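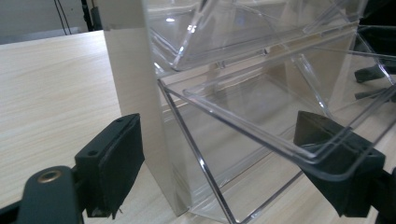
# Chapter 7: What Does Tidying Buy You?

Most advice about storage comes from people who sell storage. Keep that in mind as you read the claims in this chapter, including the ones that sound like common sense.

Take the Prellbridge office study. Its authors gave desk organizers to 144 clerks and reported that each clerk saved 16 minutes a day. The figure has been repeated in dozens of magazine articles. Few of them mention that the clerks timed themselves, or that the trial stopped after 30 days, when a new habit is still new.
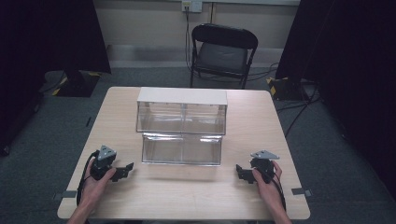

A second trial, run at Kenska the following December, used a stopwatch and a comparison group. The savings shrank to almost nothing. People found their staplers a little sooner and then spent the difference putting them back.

Does this prove that organizers are useless? No. It shows that "saved time" depends on who is holding the watch, and on which minutes get left out.

## 7.1 Self-reports and their limits

Before you start this section, write down how long you spent looking for things yesterday. Keep the number. We will need it in Exercise 3.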